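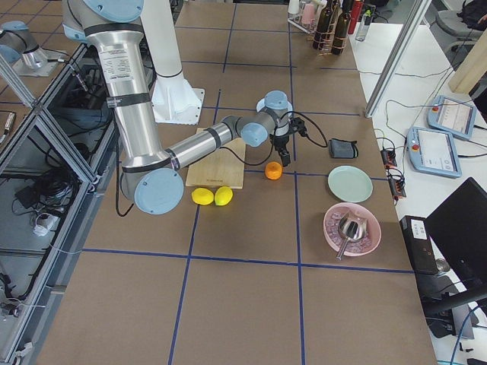

*Zemthorpe, September*

## Handout 3: Laying out a bench in squares

Course notes, Elie Hamdan. Read before the practical and bring a pencil.

### 1. Purpose

A bench divided by tape gives every item an address. A list that says "cutting board, left" can be read in several ways. A list that gives a square can be checked by someone who did not write it. The method used in this course is a plain one: tape lines on the tabletop, large squares, one layout sheet per bench.

The items are ordinary kitchen things. On the tan table there are lemons, an orange, a light wooden cutting board, a mint-green plate, and a pink bowl of pale pink and lavender granules with a metal scoop in it. The bottles in the wire rack stand at the far end. They are treated as background and are not entered on the sheet.

### 2. Terms

- **Line**: one continuous strip of tape, edge to edge where possible.
- **Crossing**: the overlap of two lines. The strip laid second is on top.
- **Square**: the area between lines. The name is kept even where the corners are not true.
- **Footprint**: the part of an item that touches the table. A scoop handle past the rim of a bowl is outside the footprint.

### 3. Laying the tape

1. Wipe the surface and let it dry.
2. Mark both ends of each line in pencil. For the small practice board the spacing is 200 mm, on a sheet 1000 mm by 800 mm.
3. Fix one end, unroll the full length, then lower the tape onto the marks. Do not press as you go.
4. Press from the middle outwards with a dry cloth.
5. Lay all lines in one direction before starting the other.

Tape stretched while being laid will creep back and the edge will waver.

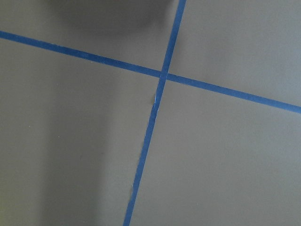 Measure to the same side of the tape throughout. Measuring to the left edge of one line and the right edge of the next adds a full tape width to the square. Ghassan Saliba's group prefers the centre of the strip, and this is acceptable if it is written at the top of the sheet.

Crossings need not be cut. The double thickness matters only under a flat item such as a plate, which may rock. Move the item clear of the crossing.

### 4. Recording positions

Letter the columns from the left and number the rows from the near edge. Enter each item by the square that holds most of its footprint. If an item straddles a line, give both squares, larger share first: *board, B3/C3*. Angle is recorded only for items with a long side. Round fruit needs a square and no more, but note any contact with another item.

### 5. For the practical

Work in pairs. One lays out from the sheet, the other checks without speaking, then change over. Completed sheets go to Qusai Srour. Spare tape is in the Nullby cupboard, second shelf.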